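Tustix Sorting Kit: tabletop arm with gripper

Plerico sells the Tustix as "ready in 5 minutes." Ours took 28, and that was with Aatos Hakala reading the manual out loud.

The red-orange panels look sharp. The cable I like less — it hangs off the gripper and lies on the table under the arm.

Small parts and clear plastic bins are the selling point, so we tried it on one. 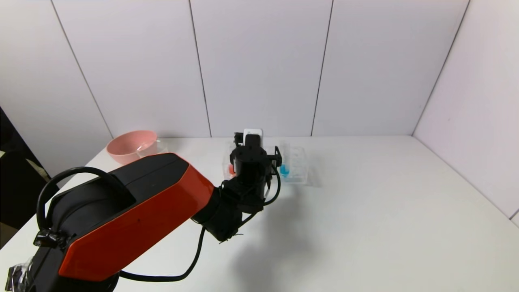 What you get

Arm, gripper, table clamp, power supply. Bowls and bins are extra. Returns within 60 days, buyer pays shipping. I'd keep the carton.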